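Home Tips > Bathroom > Cleaning Methods
May 31, 2019
By Senthil Achari

Cleaning a ceramic basin: the manual method, and how much of it a machine can do

Most of the basin-cleaning advice on this site assumes a person with two hands and a cloth. Since February I have had enough mail about household robots to go through the job again with a machine in mind. The manual method comes first. It is still the one to use.

Manual method

1. Clear the ledge. Soap, cups and toothbrushes go on a towel, not in the bowl.
2. Rinse the bowl with warm water and let it drain. Grit left under a cloth dulls the glaze over time.
3. Apply a mild cream cleanser to a damp microfibre cloth. Do not use powder on coloured or older glazes.
4. Work from the ledge down. Do the back of the faucet base first, then the rim, the walls and the drain ring.
5. Clean the overflow with a narrow bottle brush and a little dish soap. Two or three strokes, then flush with a jug of water.
6. For lime scale at the spout, wrap it in a cloth soaked in equal parts white vinegar and water for 20 minutes. Check the faucet maker's instructions first if the finish is anything other than chrome.
7. Rinse, then dry the metal with a separate cloth. Spots on chrome are mostly minerals left by evaporation.

Never mix vinegar with bleach or with a cleaner that contains it. If you want to disinfect, do it on a different day.

Which steps a machine can do

Wiping an open, flat counter is the easy case. The surface is at one height, the pressure can be held constant and the path is a series of overlapping strokes. A basin is harder on each count. The walls curve in two directions, the faucet blocks the direct approach from the back, and glazed ceramic throws highlights that a vision system can read as edges or as water.

Contact force is the main problem. Too little and the cloth skates over soap film. Too much and the fingers stall or the wrist is pushed off its path. A person corrects for this without thinking. An arm needs force sensing at the wrist or fingertips, or a soft covering thick enough to absorb the error. Padding is cheap and it protects the glaze, but it takes away fine feel and should not be allowed to soak up cleanser.
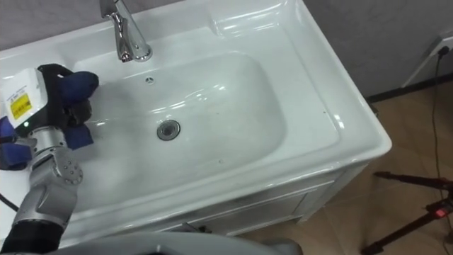 Robotic hand with padded fingers over the left wall of a vanity basin.

Reach is the second problem. The arm has to come over the front of the vanity, and a rigid body standing against the cabinet can't lean the way a person does. Corners near the back ledge are the worst spots. Small marks on white glaze are a further test: a faint speck may be dirt, a chip or a reflection, and each calls for a different response.

My assessment, step by step. Clearing the ledge: possible with known objects, slow with clutter. Wiping the rim and walls: possible under supervision. Drain ring: partial. Overflow and the back of the faucet: do these by hand. Choosing a cleaner: read the label yourself.

If you are setting up a bathroom with a machine in mind, keep the ledge bare, choose a single-lever faucet with clearance behind it, and leave the floor in front of the vanity free of mats and cords. The same changes make manual cleaning faster, so nothing is wasted if the machine never arrives. Keep any mains-powered equipment well back from splashes, and plug it into a protected outlet.

For now, budget for a cloth and a bottle brush.

Recent in Cleaning Methods
Removing hard water marks from shower glass
Re-caulking behind a vanity
Robot vacuums and tile grout: brush settings
Which microfibre cloths to wash separately
Clearing a slow basin drain without chemicals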